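Notebook, projection bench / admissions log

October, 9.40am

Back on the ticket counts. Left this alone too long, the spreadsheet had three tabs called "final" and none of them added up. Started again from the paper returns.

What we want: admissions per screening for the Srour season, by title, so we can say which films pulled people in and which just sat in a good slot. Tarek thinks the Gronitz reissue did well on its own merits. I think it did well because it got the Saturday-type slot every time. One of us will owe the other a coffee.

Total for the season off the paper returns: 2,034. Till export says the same once you take out the voided tickets. Good. First time those two have agreed.

Gronitz reissue: 370 across its run. Best single title. Worst was the Hellix documentary, 11 in the room on its last showing, and I was one of them. Shame, the sound on it is lovely.

Problem 1. Comps. The till lumps free tickets in with concessions. Yara Yammine says they were split out properly until the Nutari update, then the button moved and everyone on the desk just pressed the nearest thing. Need to go back through the stubs for anything after the update. Boring. Will do with radio on.

Problem 2. Double bills. One ticket, two films. Do we count it once for each title or once altogether? Past me did both, depending on mood apparantly. Decision: count once for the first film, note the second in its own column, don't add them. If anyone disagrees write it here in pen.

(Disagree. People came for the second film on at least the Gronitz one. Leave as is for now but flag it. T.H.)

11.15

Stubs done for the early part. Comps are fewer than I feared. Doesn't shift the order of the top titles, does knock a bit off takings per head. Rewrote the sheet so comps have their own column, locked the header row so it stops getting sorted in with the films.

Tried plotting admissions against start time. Messy. Late shows low as expected, but the early evening ones are all over the place and I can't see a pattern by eye. Running time might matter more. Anything long that starts late means missing the last bus, and people do check. Add running times next, they're in the brochure copy, Yara has the clean version.

Trailers: someone asked if the trailer before the Gronitz made a differnce to the film after it. No idea. We didn't write down which trailers went with what. Start doing that. A line on the projection sheet is enough, title and whether it was the short or long cut.

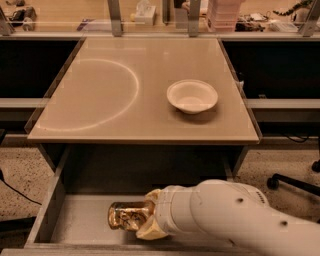

Srour, October

Afternoon. Running times in. Tarek went through them against the print notes and found the Hellix one listed 55 minutes, when the brochure had it down as a full feature. So people were paying full price for under an hour. Might explain the drop after the first showing, word gets round.

Redid the plot with the running times. Clearer now, long and late is the bad corner. Gronitz is still well above everything else even in its weaker slots, so I may be losing that coffee.

To do:
second half of the stubs
ask Yara about moving the comp button back
trailer line on projection sheet
fix price for short films before next brochure goes off
delete the old "final" tabs, keep one copy somewhere safe first

Left the sheet open on the bench machine, don't sort it til I've saved.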